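Sorting and Storage of Small Charging Accessories in a Shared Study Space
Project report, Unit 2: Household and Workplace Organization
Nendadcombe campus
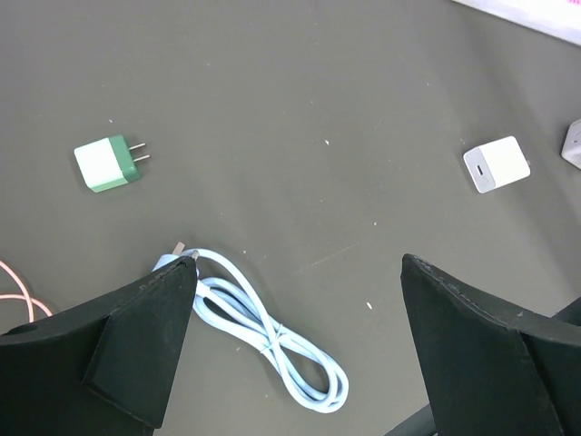 Figure 1. Wall chargers on the grey sorting surface, including a two-tone green and white unit (left) and a white and light grey unit.

1. Background

The Tirketti study room is open to all residents of the Wasilewska building. Chargers left in the room had been kept in one deep drawer since the previous December. Residents looking for a charger generally emptied the drawer onto the nearest desk and returned the contents in no particular order. The project set out to replace the drawer with a shallow divided tray and to define categories that a resident could apply without reading a label on the accessory itself.

2. Scope

The work covered USB wall chargers, detached cables and plug adapters. Laptop power supplies were excluded on account of their size. Batteries were passed to the building office and are not discussed further.

3. Materials

The tray was a Vidach divided insert, 395 mm wide, fitted to the top drawer of the existing cabinet. Total spending was held to $400, which included the tray, label stock and a replacement drawer runner. The cabinet itself is 906 mm high, so the top drawer can be viewed from a standing position. This was one of the reasons for selecting it over the lower drawers.

4. Method

Accessories were laid out on a flat matte grey surface with space left between items. Matte grey was preferred to the white desktops in the room. White chargers have poor contrast against a white desk, and pale grey end faces are easily lost. A plain mid-tone surface also makes dark port openings and metal prongs easier to pick out.

Each item was assigned by visible features in the following order:

Step 1. Prongs present or absent.
Step 2. Shape and position of the port opening.
Step 3. Body colour.

Colour was placed last because a large share of the collection is white. It is still a useful secondary feature. The green and white charger in Figure 1, with its two thin parallel prongs, can be identified from across the desk. The white and light grey charger beside it requires a look at the end face, where a small elongated port opening sits near the middle.

Orientation was found to matter more than expected. A block charger lying with its broad face up may hide either its prongs or its port, depending on how it has been turned. Items were therefore rotated by hand before being assigned, and any item whose port could not be matched to a known type was set aside in an "unsorted" compartment.

5. Tray layout

Wall chargers occupy the front compartments and are stored with the port facing the user. Prongs face the rear of the drawer. Cables are coiled and held with reusable ties behind the chargers. Plug adapters take the narrow compartment on the right. Labels are fixed to the dividers and not to the accessories, as adhesive labels on rounded casings tended to lift at the corners.

6. Discussion

The category system relies on residents returning items in the correct orientation. No means of enforcing this was included in the design. A shaped foam insert was considered, but casings vary enough in size that a fixed recess would exclude part of the collection.

No electrical testing was carried out. The sorting does not indicate whether a charger works or what output it supplies, and the drawer carries a notice to that effect.

7. Further work

The unsorted compartment should be reviewed at the end of each term. A second tray of the same width would fit the drawer below if the number of cables increases.

Report submitted Saturday, October 24, 2020.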